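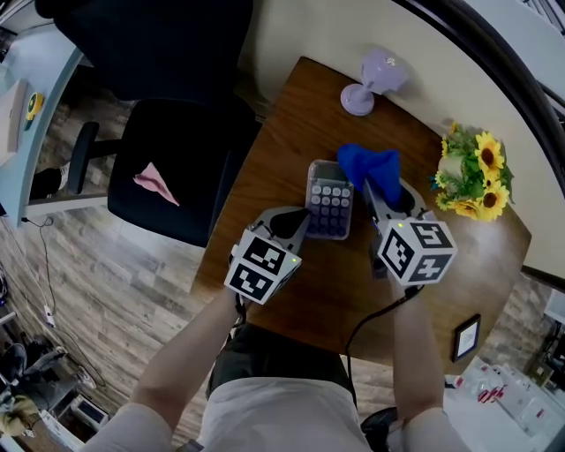

A calculator, a lamp, some sunflowers on a wooden table, and a blue cloth.

Why do desks get dusty?

Wipe your finger along a shelf that has been left alone for a while. You will probably pick up a grey smudge. Dust is a mixture of very small things: threads from clothes and curtains, bits of soil from shoes, flakes of skin, pollen, and crumbs. They are so light that they float in the air, and when the air is still they sink and settle on whatever is underneath.

A table with lots of things on it gives dust more places to land. A lamp has a base and a head. Artificial flowers have petals and leaves, and they never drop them, so the dust stays put until it is cleaned off. A calculator has gaps between its buttons, and a picture frame has a ledge along the top.

Why use a cloth?

A cloth is made of thousands of threads, and dust gets caught between them. If the cloth is very slightly damp it works better, as the water helps the dust to stick. A feather duster may just push the dust back into the air – it can be on the desk again by teatime.

Some cleaning cloths are made of microfibre. A microfibre can be 5 micrometres across. Put 200 of those side by side and they would measure one millimetre.

How to dust a desk

Start with the highest thing, which is often the lamp. Ask a grown-up to switch it off and unplug it, and let it cool down. Use a dry cloth on it.

Next do the flowers, if they are artificial. Hold each stem still and wipe from the middle of the flower outwards.

Wipe the calculator with a dry corner of the cloth. Never pour or spray water on it. A clean, dry paintbrush will get between the buttons.

Pick up the small things, wipe the table underneath, and put them back. On a wooden table, wipe along the lines of the grain.

Shake the cloth outside, then put it in the wash.

Try it yourself

Guoqing Cao's class at Vullbridge put a sheet of black card on top of a cupboard in April and left it there until the end of the month. They laid a ruler across one half. When they lifted the ruler, there was a dark stripe where no dust had landed. You need card, a ruler and a place where the card won't be moved.

Words to know

Fibre: a very thin thread.
Grain: the pattern of lines in wood.
Pollen: a fine powder made by plants.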